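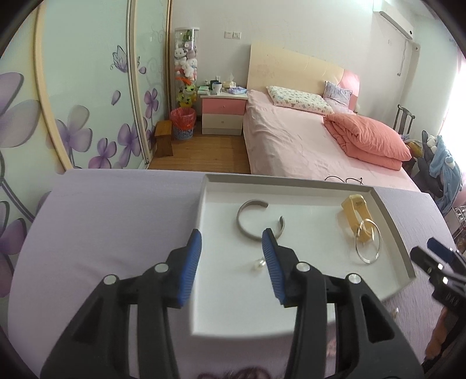
Kos and Iston sign the river agreement

What a week for the two river states! After 3 rounds of talks stretching back to November, foreign ministers from Kos and Iston have put their signatures to a shared water and border agreement, and we've been refreshing our inboxes ever since the news came through.

For those of you just joining us, the two governments have argued over the Gereck River for as long as most readers of this newsletter have been following the region. Kos holds the upper valley and the dam, Iston has the farms downstream, and every dry summer brought another angry letter from one capital to the other. Last year the ambassadors were called home (both of them, on the same afternoon) and it looked as though the whole thing had stalled for good.

The text released on 17th January runs to 200 pages, much of it tables of seasonal flows, but there's some really good reading in the middle. Kos will publish its dam releases daily. Iston gets a guaranteed summer flow, with a joint panel to settle any disputes within a month. Farm workers from either side will be able to cross at Vatero on a simple permit, with 1000 permits on offer in the first season. Families in the valley have been asking for that crossing for years, and I'm thrilled to see it in black and white.

There's still work ahead. Both parliaments have to ratify, and the opposition in Iston wants the flow figures looked at again before it will support the bill. The border itself, all 605 kilometres of it, will be re-surveyed under a separate programme, and the neighbours haven't yet agreed on who pays for the upstream section. The fishing clause is also pretty thin. Even so, the ambassadors are going back to their posts, and the two ministries have reopened their direct phone line.

We'll have a full reading guide to the agreement in the next issue, with the permit rules set out in plain language. If you live or work near the Vatero crossing, please write in and tell us what you'd like explained. The ratification debate opens first in Kos, and we'll be following it from the public gallery.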